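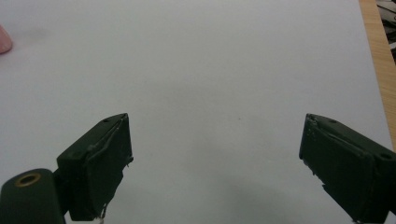
Worn grippers and the rules we don't write down

Most of the rules written for robots are about keeping people away from them. That is fair enough, and I have no quarrel with fences, stop buttons or training cards. My complaint is about a smaller thing. We have very few rules for the part of the machine that touches the work, and the ones we do have are rarely followed.

I mean the pads. Every gripper has some kind of contact surface, and on most of the hand-held and arm-mounted tools I deal with it is a separate layer stuck to the finger. It wears. A corner lifts, the edge chips, and small bits come away. The tool carries on working, more or less, so it stays in use. Then one month the grip results look odd, and people spend a week looking at the software.

At Clundeo, where I looked after test equipment for 7 years, we had a log for every motor and every cable. There was no log for pads. If you asked when a set had last been changed, you were told "recently". I once went back through 3,390 recorded grasps, trying to work out when a lifted pad had begun to matter, and I could not do it. The person running the tests had not been asked to note the state of the fingers, so the state of the fingers was not in the record. The results were still used. I signed some of them off myself.

Thin items show the problem best. A box will forgive a bad pad. A sheet of paper on a flat table will not, as the finger has to meet the surface squarely and a raised lip gets there first. Card, labels and cloth are much the same. Anyone writing a test for thin goods should say what condition the pads must be in before the test starts, and most test sheets I have read say nothing at all.

The usual answer is that the maker's manual covers it. I have read a good many of these manuals. They tell you how to fit a pad and which part to order. When it comes to taking one off, they say "replace when worn", which leaves the whole question to whoever is on shift. One person's worn is another person's nearly new, and the person with a target to meet by four o'clock will see plenty of life left in it.

Mariann Orbán, who wrote the shop rules at Farkas, took a firmer line. Her rule fitted on a card. If an edge has lifted enough to slide a piece of paper under it, the pad comes off. If there is a chip on the gripping face, the pad comes off. Both fingers are changed together, and the change goes in the log with the name of the person who did it. She did not allow glue as a repair. I thought that was too strict when I first heard it, and I have come round -- a glued corner sits higher than the rest of the pad, and then you are testing the glue.

There are fair objections. Pads cost money, and a strict rule throws some away early. Small workshops may have one spare set, or none. People also resent filling in forms about a bit of rubber. At Listeck they tried a full inspection form with 2 pages of boxes, and it was dropped by March. I don't blame them. A check done at the start of each session needs to take under a minute, or it won't be done. Look at both fingers, run a thumbnail along the edges with the tool switched off, write "good" or "changed".

I would go one step further and ask that any published grip result state the age of the pads in cycles. A figure of 80 per cent from fresh pads and the same figure from chipped ones are different results, and a buyer has a right to know which is on offer. Trurnutia already asks its suppliers for this -- the form has a single line for it, next to the serial number. The suppliers grumbled and then filled it in.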